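Callo Word Recorder: Set-up Guide
Section 5. Setting up your first dialect word list

This section covers making a new word list, adding a speaker, recording entries and choosing how each word is spelled. You should have installed Callo and signed in before you start. If you are joining a list that someone else has already made, skip to 5.3.

5.1 Making a new list

1. Open Callo and choose New list from the Lists menu.
2. Type a name for the list. Use the place name first and the subject second, for example "Mosquera, weather words". Lists are sorted by name, so this keeps everything from one place together.
3. Choose the main language from the drop-down box. If the speech you are recording does not have its own entry, pick the nearest one and put the local name in the Variety box underneath.
4. Choose a spelling setting (see 5.2).
5. Press Save. The list opens with one blank row.

Note: The main language cannot be changed once the list has more than one entry. The Variety box can be changed whenever you like.

5.2 Choosing a spelling setting

There are three settings.

Fixed: every headword must match the spelling guide you have loaded. Words that do not match are marked in red and cannot be published.

Open: you may spell headwords as you wish. Callo will suggest a match from the guide but will not insist on it.

As written: used for words copied from letters, parish papers, old newspapers and so on. The spelling is kept letter for letter, including capitals and apostrophes.

Most groups begin with Open and move to Fixed later, when they have agreed on the awkward cases. Clive Penrose, who edits the Clultidell list, keeps his older material in a separate list set to As written and links the two. This works well if your sources disagree with each other a good deal.

Caution: Changing from As written to Fixed will respell your headwords. The old forms are moved to the Variants box, but capital letters are lost. Export a copy of the list first.

5.3 Adding a speaker

1. Open the list and choose Speakers, then Add.
2. Enter a name or a short code. If the speaker does not want to be named, use a code and leave the Name box blank.
3. Enter where the speaker grew up. This may be different from where they live now, and there is a second box for that.
4. Tick the consent box only when you have the signed form in your hand.
5. Press Save.

Note: Speakers under 18 need a form signed by a parent or guardian. The recording buttons stay grey until both boxes are ticked.

5.4 Recording an entry

1. Choose a quiet room. Switch off fans and move ticking clocks elsewhere.
2. Plug in the microphone before you open the entry. The Sonudel desk microphone and most headsets are found without any further steps.
3. Ask the speaker to say the word once alone and once in a sentence of their own.
4. Press the round button to start and again to stop. An entry can hold up to 8 clips.
5. Play the clip back. If the level bar stays in the orange, move the microphone further away and record again.
6. Type the meaning in the speaker's own words. Your own notes go in the Editor box, which is not published.

Try not to say the word yourself before the speaker does. People tend to copy what they have just heard, vowels especially. Describe the thing or ask what they would call it.

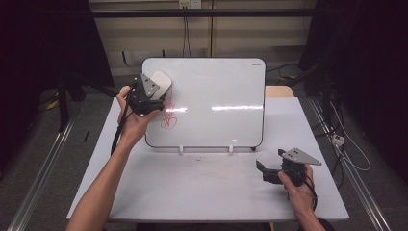
7. Add a part of speech, if you know it. You can leave this as Unsure and come back to it.
8. Press Save entry.

Caution: Closing the window before the save bar has finished will lose the last clip.

5.5 List size

A standard list holds 900 entries. When you reach 800, a yellow notice appears at the top of the page. You can either split the list by subject or ask for a larger one through the Account page. Variants and linked spellings do not count towards the limit.

5.6 If something goes wrong

The word plays back but sounds faint: check that the computer has not gone back to its built-in microphone.

Two entries have the same headword: this is allowed. Give each one a different sense number in the Sense box.

A letter shows as an empty square: choose Fonts, then Full set, and restart Callo.

The list will not publish: look for entries marked in red, then for speakers without a consent tick.

Section last revised Feb 8, 2021. Sharing and printing lists are covered in Section 6.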